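Games > Bronero > Season Guides > Callside Pass FAQ

Callside Pass FAQ (Bronero)

Questions we keep getting in the comments, all in one spot. If yours isn't on here, check the patch notes post first, then ask.

What is the Callside Pass?

The seasonal reward track in Bronero. You play matches, earn Marks, go up tiers, unlock stuff. There's a free side and a paid side. Same idea as every other game that has one.

How much is it?

1000 Shards for the paid side. Shards are the premium currency, not the gold coins you get for finishing a match. Gold does nothing for the pass. People mix these up a lot.

Can I get it without spending money?

Kind of. The free track gives out 300 Shards over a full season if you finish it. So it takes a few seasons of saving and not buying anything in the daily shop. Shards don't expire, they carry over.

Do I get my Shards back if I finish the paid track?

No. You get 500 back on the paid side plus the 300 from the free side. Paid players get both. Still short of the price of the next one, so you top up the rest or use leftovers.

Can I buy the pass late and still get the earlier tiers?

Yes. Everything under your current tier unlocks at once when you buy. Lots of people wait till the last stretch of the season, see how far they got, then decide. Smart way to do it if you don't play much.

Do unlocked tiers count if I forget to claim them?

Yes, auto claimed when the season ends. The items show up in your locker the first time you log in after. Exception: the Soriano map tokens. Those have to be claimed by hand, and if you miss them they're gone. Support won't restore them, plenty have tried.

What are Soriano tokens anyway?

They open the side rooms on the Soriano map. Each one opens a room once. Inside is a crate with a random spray, banner or charm from older seasons. No outfits in those crates. The loot list in game says "cosmetics" which is vague and makes people think outfits are in there.

Fastest way to level?

Weekly contracts. Not even close. A finished set of weeklies beats a whole night of regular matches. After that:

Daily contracts, easy, do them first
First win bonus (once per day, any mode)
Squad bonus if you queue with 2 or more friends
Event modes when they're up

Regular matches on their own are slow. Don't grind those unless you like them.

Do bots matches count?

For dailies yes. For weeklies no. The contract text doesn't say this anywhere, you just notice the bar isn't moving.

Can I save up weeklies and do them at the end?

Yes, they stack until the season is over. You don't lose any by taking a break. The dailies don't stack past three, so those you do lose.

Why didn't my contract progress?

Usual reasons: you left before the results screen, you were in a custom lobby, or the contract is for one specific map and you were on a different one. Read the little map icon next to the contract name. If none of that fits, restart the game, the counter sometimes lags behind and catches up after a relog.

Do Marks boosts stack?

The personal boost and the squad boost stack. Two personal boosts don't, the second one just adds time. So no point in popping both at once.

What's the Jorkora set?

The top tier outfit on the paid side plus everything that matches it: pickaxe, glider, back piece, loading screen. The outfit is at the last tier and the smaller pieces are spread out on the way up. You can wear them separately.

How do I get the other Jorkora styles?

Seperate challenges, they open once you own the outfit. The dark style is just Marks. The storm style needs wins. The last style is from a hidden contract on Soriano, see the next one.

Where is the hidden contract?

North end of the map, under the lighthouse. There's a hatch behind the stairs. You need to be wearing the Jorkora outfit (any style) or the hatch won't show a prompt. Go in, interact with the radio, finish the match. You don't have to win. If you get eliminated you still get credit as long as your squad is alive when it ends. In solos you need to survive to the final circle.

Does the hatch work in team modes?

Only the one who opens it gets the contract. Friends have to do their own. Second hatch does not exist, that video going round is edited.

Will the pass items come back to the shop later?

The devs said paid track outfits stay exclusive. Free track stuff has come back before, as recolors mostly. Don't count on anything.

Are there unreleased items in the files?

Yes, a few. Almost 300 entries got added to the files with the last big patch but most of those are icons, sounds and placeholder names. We only list the ones with a finished model. Files change, stuff gets cut. Anything on our leaks page is a maybe.

Can I get banned for using leaked item codes?

There are no leaked item codes. Sites that ask for your login to "activate" one want your account. Don't.

Does progress carry across platforms?

Yes if your accounts are linked before you start earning. Link later and the game asks you which profile to keep. It does not merge them. Pick the one with more tiers, the other one's Marks are gone. Shards do get added together, except ones bought on console, they stay on that console. Annoying but that's the store rules.

Can I gift the pass?

You can, through the friends tab. You both need to have been friends in game for 2 days and have two factor turned on. Can't gift it to someone who allready owns it, the button is grayed out.

Refunds?

Not on the pass. Single shop items yes, if you haven't equipped them in a match. The pass counts as used the moment it unlocks a tier, and it always unlocks the first tier right away.

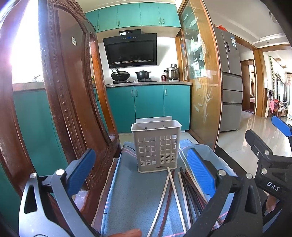 Last changed: January 3, 2025

When does the season end?

Check the timer at the top of the pass screen. We took the date off this page, it got moved twice and the comments were a mess. The next season is planned for April, so expect the usual short downtime before it.

What happens to leftover Marks?

They turn into gold at the end of the season. Bad rate. Spend them on bonus tiers if you can.

What are bonus tiers?

Extra tiers after the last normal one. 500 Marks each, no limit on how many. Rewards repeat: gold, a spray, a boost, gold again. One banner at the start of the bonus tiers that's worth having, after that it's just filler.

Is there a tier skip?

Yes, costs Shards. You can skip one at a time or buy the bundle with the pass. Bundle is cheaper per tier. Don't buy skips early on, you'll get most of those tiers from weeklies anyway.

Why is my Jorkora glider invisible?

Known bug on low texture settings. Set textures to medium, restart, should be back. Other players can see it fine even when you can't.

My pass is gone after the update??

Log out fully, not just close the game. Log back in. If the pass still isn't there check that you're on the right region, it resets to auto after some updates and your locker loads empty for a bit. Still gone, write to game support with your receipt number. We can't look up accounts, we're a fan site.

Do you have a tier list for the weapons?

Different page, under Guides. Needs an update for the shotgun changes, we know.

Contact | Copyright Callside Pass FAQ, fan page, not run by the makers of Bronero | Back to top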